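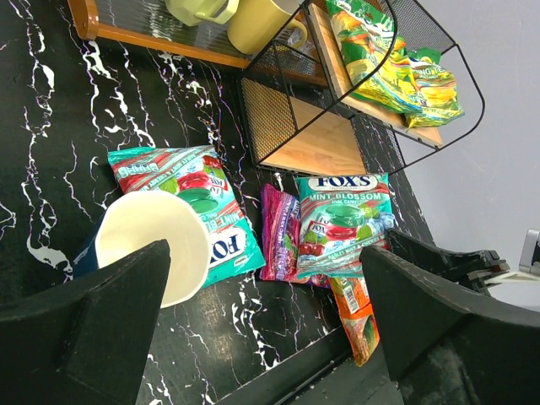 Speaker notes: Sweets at the counter, what we learned in small shops
Renato Dumlao, Saturday session, 20 minutes

Slide 1. Good morning. Thank you for coming so early. Say where I work: Honorato, we supply confectionery to small shops in Drovville and Badovness. I am a buyer, not a scientist, so please take my results with this in mind.

Slide 2. The question. A customer comes for milk or a newspaper. When does this customer also take a bag of sweets? Ask the room first. Wait for two or three answers.

Slide 3. What we did. We collected 1,000 receipts in Drovville and 1,000 in Badovness, so 2,000 together. All from March. Mention that Easter goods were left out of the counting.

Slide 4. The result. On 497 receipts there was a bag of sweets. I expected much less. Pause here, let them read the table.

Slide 5. Mint. This was the surprise for me. In Badovness mint sold best after four in the afternoon, and fruit flavours before noon. I do not have a good explanation. One shopkeeper told me that people buy mint on the way to visit somebody. It is possible.

Slide 6. Height of the shelf. Bags on a hook at eye level sold better than the same bags in a basket near the floor. Older customers do not like to bend. Tell the story of the Zeklow shop, where the owner moved one hook and then moved it back again because his wife could not reach it.

Slide 7. Mistakes. We did not write down the weather. We also changed one price in the second week, and I should have stopped this. If somebody asks, say it openly.

Slide 8. Next time we will include bakeries. Questions. If the time is short, skip slide 6 but keep the mistakes. Paper copies of the table are on the chair by the door.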